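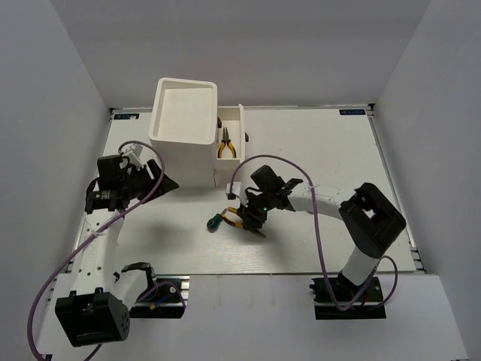

White plastic cabinet, drawer out.

September 2026

I have lived in this unit for eight years and in that time I have written down every thing I bought for storing other things. It started as a line in the household budget and then became its own page. In February I added it up. The total was $463, not counting the bookcase, which came from my aunt and was free apart from the ute hire.

I don't think that's a shocking figure. Spread over the years it's less than I spend on coffee. What bothered me was that I could only find a bit over half of it. The rest had been given away, cracked, or put in the storage cage downstairs with other things inside it.

So I spent the cooler months going through the place one category at a time, and I said I'd write up how it went.

Paper came first. I had two archive boxes of it, mostly bank statements and manuals for appliances I no longer own. The tax office wants five years of records from me, so I kept those, plus the lease, the car papers and anything with a birth or a death on it. All of that fits in one expanding file. The manuals went in the recycling, except for the one for the oven, because the clock on it is set by a combination of buttons I have never managed to memorise. It took two evenings and I had the radio on.

Cables were next and were easy. I kept one spare of each kind and took the rest to the e-waste bin at the council depot. There was a charger for a phone I had at uni.

The kitchen was harder. My friend Seema Nishad came over to help and I nearly regretted asking. She cooks for a living and has views. She went through the second drawer and put nearly everything in it on the bench, then asked me when I'd last used each item. I had three peelers. I use one of them. She also talked me out of a set of matching jars from Cinetti, which I'd had open in a browser tab for a week. Her argument was that flour already comes in a bag, and a bag with a peg on it keeps the weevils out about as well as I'm ever going to. I bought two plain tubs with lids from the op shop instead, one for flour and one for rice, and left everything else in its packet.

What I got out of that afternoon was a rule about drawers. A drawer should have one job, and you should be able to say what the job is in two or three words. Tea towels. Batteries and torches. Things for the dog. If I can't name it, it's a junk drawer, and I've decided I'm allowed one of those. It's under the phone charger and it has takeaway menus, sunscreen, birthday candles and a tape measure in it. I don't tidy it.

Clothes I did badly. I filled four bags, put them in the boot of the car, drove around with them for three weeks and then took one bag back inside because it got cold. The other three went to the Salvos. I still have too many jumpers, but I wear them, so I've stopped worrying about it.

The bathroom took twenty minutes. Most of it was expired.

The storage cage took the longest and I'm still not finished. It's two metres by one and a half, with a light on a timer, so you're in the dark every few minutes waving your arms around. I found a tent with no poles, my old netball trophies, and a box labelled MISC in my own handwriting that contained a smaller box labelled MISC. I've kept one trophy. I rang Emerson Vieira about the tent, as we bought it together for a trip down the coast when we shared a house, and he said the poles had been in his garage in Geelong the whole time and did I want them. I posted him the tent instead - it cost more than I expected, but he has kids who'll use it.

Some things I've changed since then. I don't buy a container until the things going into it are sitting in a pile on the floor, and I measure the pile and the shelf. I don't buy anything with a lid that needs two hands. I leave some space at the back of each cupboard so I can see what's there without pulling it all out. And the list is still going, on the same page of the same notebook. Since February there's only one entry on it, the op shop tubs, four dollars for the pair.

A few people asked after the last post whether I'd sold anything. I sold the shoe rack and a filing cabinet, and got forty dollars for both. The man who took the filing cabinet wanted it for seedlings. I listed a magazine stand as well and had six messages asking if it was still available, none of whom replied when I said it was. It's on the nature strip now with a sign on it.

Next job is the linen cupboard. I've opened it and closed it again. There's a fitted sheet in there for a bed size I've never owned, and I'd like to know whose it is before I cut it up for rags. If you stayed here over Easter and went home a sheet short, let me know.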